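Cusora Community Help
Hand-held tools and grippers - Home and shared workshop builds

Hand-held gripper: fingers hold a hem but lose the garment on the lift

Posted by Zallgate, October 2020 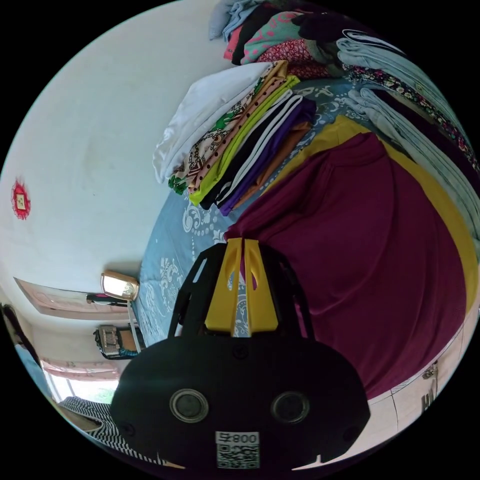 Boro asks, before anything else is suggested, whether the fingers close square to each other when there is no cloth between them, and whether the fault appears with thin garments as well as thick ones. Both points have been checked and the results are included in the account that follows.

I am building a hand-held gripper at home, for use with folded clothing. The body is black, the two fingers are yellow, and each finger has a rounded opening near the middle. The intention is to pick up one garment by its corner from a bed, carry it clear of the pile and set it down on a second pile without disturbing the clothes beneath. A motorised wrist is to be added at a later stage, but I do not wish to begin on that until the hand-held version performs in an acceptable manner.

With the fingers closed on nothing, the tips meet squarely. With a thin cotton garment the hold is satisfactory. With a larger or heavier garment the tips take the corner without difficulty, but the cloth slides out once most of its weight has left the bed. Over two evenings I made 80 lifts from a mixed pile, of which 65 were completed. Nearly all of the failures were with wide garments that had been spread out and not folded.

The following has been tried already:

Closing force increased by one step on the controller. This reduced the slipping slightly, but the fingers then began to bow outwards near the openings.

Tips roughened with abrasive paper. There was an improvement for one evening and none afterwards.

A slower lift. This made no difference that I could measure.

I should be grateful for advice on whether the fault is more likely to lie in the shape of the fingers or in the surface of the tips. I would prefer to keep the present body, as the mounting holes were drilled in August and do not leave room for another pattern.

Ghiță
Member, shared workshop section

It is recommended that the surface of the tips be dealt with first, as this is the cheaper of the two changes and can be reversed.

Roughened plastic is not a suitable surface for cloth. The raised points wear down quickly and fibres fill the spaces between them, which would account for an improvement that lasted one evening. A thin pad of soft silicone should be fixed to the inner face of each tip. In our workshop we use sheet 2 mm thick, cut slightly narrower than the finger so that the edge does not catch on a seam and peel away. The plastic must be cleaned with alcohol before the adhesive is applied, and the pads should be left under light pressure overnight.

Once the pads are fitted, the closing force should be returned to its former setting. Fingers that bow at the openings are being asked to carry more load than their section allows. When they bow, the tips no longer meet flat and the cloth is held along a line only. A further increase in force will then make the hold worse.

If bowing continues at the lower setting, the openings may be shortened when the fingers are next printed. Please print with the layers running along the length of the finger and use no fewer than 4 walls. The mounting end can remain as it is, so the body need not be altered.

The position of the grip also deserves attention. A wide garment taken at one corner hangs with all its weight below a small area of cloth - and a good deal of that weight may still be dragging across the bed when the lift begins. Taking hold slightly further in, so that a small fold is trapped between the tips, gives two layers of cloth in place of one. I would repeat the same series of lifts after each change and alter one thing at a time, otherwise the figures cannot be compared.

Boro
Member

I agree with the pads. A piece cut from a rubber washing-up glove will also do if silicone sheet cannot be had, though it goes sticky after some weeks and has to be replaced.

I do not think it is the fingers. Mine are thinner and they manage jeans.

Zallgate
Original poster

Thank you for both replies. Silicone sheet has been ordered in the thickness given, and the closing force has been put back to the earlier setting. I had not considered trapping a fold. I tried it on a small number of lifts with the old tips before writing this, and the slipping was less frequent, although the garment came away more creased than I would like.

The full series will be repeated once the pads have been fitted, and the new count will be added to this page. The thread may be left open until then.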